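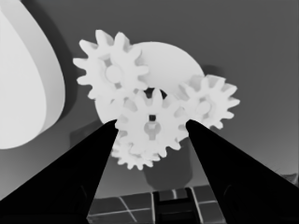
Naveen Tripathi has said that the gears were never the hard part of the job, and that the hard part was deciding who should be called when a gear did not go in. His remark, made at a meeting of the day shift on October 4, 2018, is often repeated in the short literature on the Vernby works, and it describes well what kind of change the automation brought there.

Gear assembly at Vernby

The Vernby works is a factory for small gear units in Litidcombe. It belongs to the firm Nautiyal, which bought it from the family that founded it. The works is known mainly for the gradual automation of its assembly hall, and for the agreement between the firm and the employees that came with it.

Background

Before the automation, every gear unit was put together by hand at long benches. An assembler placed the spur gears on their posts, turned them with one finger until the teeth met, and checked by feel if they were running freely. The work was light but very repetitive, and many of the assemblers had pain in the wrist and the thumb. A new person needed 12 weeks before he or she was allowed to work without a second check.

At that time the works had 437 employees, and the assembly hall was the largest department.

Introduction of the robots

The first robot cell received the name Collow, after the street behind the factory. It has one arm with a gripper of two fingers. Picking up a gear was solved early. Meshing was more difficult: if a tooth comes down on a tooth, the gear cannot go to the bottom, and pressing harder can damage both parts. The engineers tried the movements first in computer simulation, where a wrong approach costs only time. In the final method the fingers lower the gear, feel the resistance, and rotate it a little in both directions until it drops.

Seven cells of the same type were installed in the end. One bench was kept for hand assembly, because special orders come in very small numbers and it is not worth to program a cell for them.

Changes in the work

The assemblers did not all become programmers, as the first brochure of the firm had promised. Most of them took one of the following positions:

Cell attendant. Fills the trays, clears stopped cells, and writes down the reason of each stop.
Inspector. Turns finished units by hand and listens for noise.
Bench assembler. Makes special orders and repairs.

The number of employees went down to 422 by retirement, and the positions were not filled again. The agreement did not permit dismissals for reason of the robots. The union considered this a good result, although it criticized that fewer young people from Litidcombe could be hired.

Complaints about the wrist became rare. Other complaints took their place. Attendants reported that they walk much more than before, and that it is tiring to wait for a stop that can come at any moment. Conversation also suffered. At the benches people sat side by side and talked through the whole shift, while an attendant may be alone for nearly an hour.

The call rule

The question which Tripathi raised was answered with the so-called call rule. When a cell fails to seat the same gear twice, it must stop, and the attendant decides if the fault is in the part, the tray or the program. A supervisor may not restart the cell in the attendant's absence. The rule was at first unpopular with the planning office, which feared for the daily output, but it was later included in the written agreement.

Pay for attendants was set one grade above the old assembler grade. The inspectors remained on the old grade, and this difference is still a subject of negotiation.

See also

Spur gear
Job rotation
Collective agreement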